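Home » Features » Workshop Visits

Keeping the Grip: A Morning With the Clulberg Hand Tool

I have a soft spot for the small chores behind big machines, so when Xiaoqing Song asked if I wanted to see how her crew at Plindetti looks after a gripper, I said yes before she'd finished the sentence. I pictured a cage and a flashing light. What I got was laundry! Heaps of it, and a black hand tool that they call the Clulberg.

The Clulberg is held and worked by a person, and what it records goes toward teaching a robot arm to handle clothes. The arm carries the same fingers, so if the hand tool is out of true, the lessons come out crooked too. Xiaoqing is fierce about this. She checks the tool at the start of every session (coffee comes after, I was told, firmly) and then runs it over real clothing, because she doesn't trust a gripper that has only been tried on a test block.

The pads are where she starts. They're blue and textured, one on each arm, and they pick up fuzz like you wouldn't believe. Sweatshirt fleece is the worst. She goes over the pads with a stiff dry brush, then a damp cloth, then lets them sit for 20 minutes before anyone touches the tool again. I asked about soap. I won't be asking about soap again.
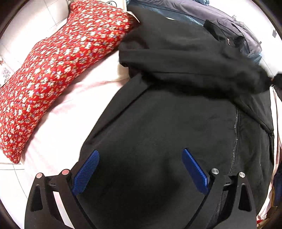

The blue pads over a black zippered garment, with red floral fabric to the left.

After the pads come the fasteners at the tops of the arms. Sihan Wei does these, and he does them by feel, a small turn at a time, opening and closing the fingers between turns. Too tight and the linkage drags. Too loose and one finger gets to the cloth before the other, and the fabric slides off sideways. He used to work on packing lines at Gauthier, where a sloppy jaw meant a dented carton, and he says cloth is much ruder about it — it just slips away and leaves you guessing.

Then there's the part I liked best, the pinch check. You pick a spot on the garment, close the fingers, and look at how the material gathers. Sihan wants the folds held squarely between both tips. Zippers are fine to work near but he keeps the pads off the teeth, and he'd much sooner start with a cuff or a hem. Elastic has some spring to it, so you get a good handful for very little squeeze. I had a go and found it weirdly hard! My first few tries got mostly air.

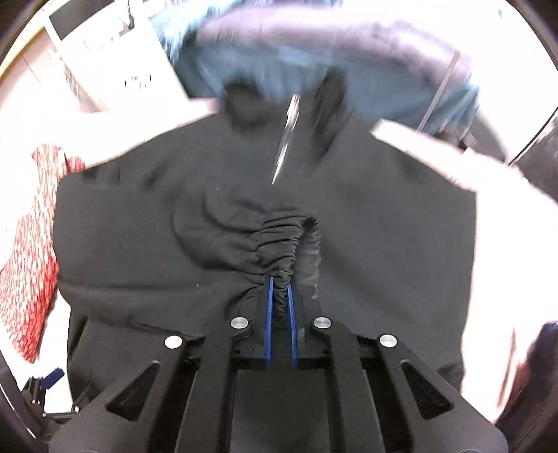
What wears out, and when

Pads go first. The crew swaps both together, even if only one looks tired, and the old pair goes into a jar marked with the month. The jar for July was so full the lid wouldn't sit flat, which Xiaoqing puts down to a long run of towels. The linkages last far longer. A drop of light oil, wipe it off, wipe it off again, done.

The log is a paper notebook called Jilidar, after a program they gave up on, and every pad change goes in there in pencil. I leafed through it while Sihan hunted for a screwdriver. One page just says "left side sticky, see Sihan," and the next says "fixed, was lint."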